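How Does Cloth Get Its Stripes?

Cloth is made from yarn. On a loom, one set of yarns runs lengthwise. This set is called the warp. Another yarn, the weft, goes over and under it from side to side.

To weave a pinstripe, the weaver puts a pale yarn in the warp after a group of dark ones. Some stripes are printed on later instead.

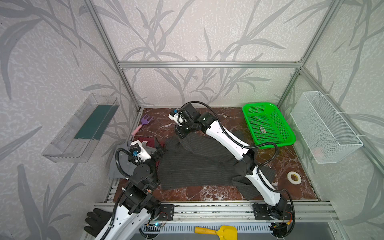
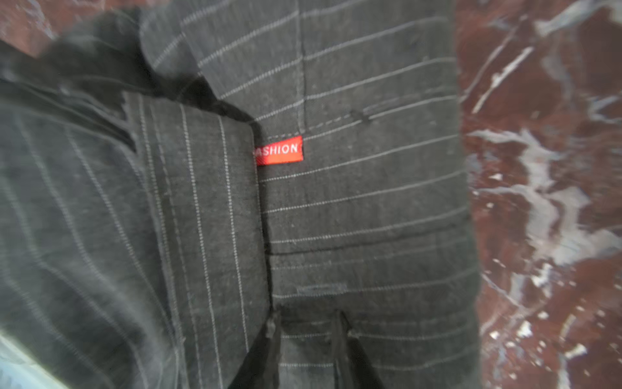
Wool yarn is warm – it traps air between its tiny hairs. Cotton yarn is smoother. Rub any cloth enough and bits of fiber come off. We call that lint.

Try it with paper strips. Cut 5 dark ones and 2 pale ones, then weave another color across.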